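Polling Place Walk-Through: Checklist and Comments
Tejada Township, June primary

We use this sheet the evening before the polls open and again at 6 a.m. on the day. Please write in the margins! Last year's comments are folded in under each item, and they were a great help to the newer inspectors, who told us they'd rather read a real remark than another box to tick.

1. Outside and parking
[x] Accessible spaces marked and free of cones
[x] Path from the lot to the door clear, no hoses or cords
[ ] Curb ramp in good repair
Comment: The ramp at the Grikon Street entrance has a lip on the left side that catches a walker wheel. It was reported in the spring and the township sent someone out with patching compound, but the patch has sunk again. Please put down the yellow threshold mat until it's fixed properly, and look at it again around lunchtime, as it creeps.

2. Signs and distance markers
[x] "Vote Here" signs at both corners
[x] No-campaigning line chalked and flagged
[x] Sample ballot posted at eye level and again lower down for seated voters
Comment: Both campaigns were very gracious when we asked them to move their tables back. Chalk washes off in a good rain, so bring the little flags even if the forecast looks kind.

3. Doors and exits
[x] Main door opens with one hand
[x] Both exits unlocked from inside
[x] Exit lights lit
Comment: The side door sticks in humid weather - it isn't locked, it just needs a firm push, and a voter in a hurry won't know that. We ask that it be propped open during voting hours with the rubber wedge (kept in the supply tote, please put it back there).

4. Floor and walking routes
[x] Mats taped flat
[x] Cords covered or run along the wall
[ ] Line area marked
Comment: We ran out of tape partway through the line area. The Broma tape is the one to order, it comes up cleanly on Tuesday night and leaves no gum behind. The cheap kind took us most of an evening with a scraper.
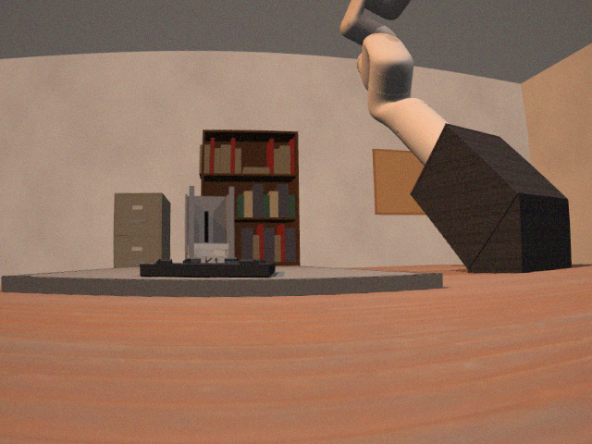

Turn the line along the wall and keep it well away from the check-in table, so that people who have finished can get back out without squeezing past those who are waiting. With 2000 registered voters in the precinct we do get a rush before work and another after supper, and it's surprising how quickly a friendly crowd fills up a doorway.

5. Booths and tables
[x] Booths steady, legs locked
[x] Accessible booth has knee room and a chair nearby
[x] Lamps working
[x] Pens tested
Comment: We set up 10 booths this time. One from the Zondetti set has a leg that looks locked when it isn't, so give each of them a gentle shake. It now has a red tag on it and should go at the end of the row if it has to be used at all.

6. Ballots and seals
[x] Seal numbers match the log
[x] Ballot box shown empty before the first voter
[x] Spare ballots stored behind the check-in table
Comment: Seal 21 was hard to read under the lamp and two of us read it differently. We took it over to the window, agreed, and both initialed the log. Please do the same if you have any doubt, and don't feel silly about taking the extra minute.

7. Comfort and emergencies
[x] First aid kit stocked
[x] Extinguisher tag current
[x] Water for workers and for anyone waiting
[ ] Folding chairs, 40 requested
Comment: The chairs hadn't arrived when we left on Monday. The township office has promised them before opening, so whoever has the key should be there early to let the driver in.

Still open: curb ramp patch, line tape, chairs. Return the signed sheet to the clerk's office with the seal log, and keep a copy in the supply tote for the November crew.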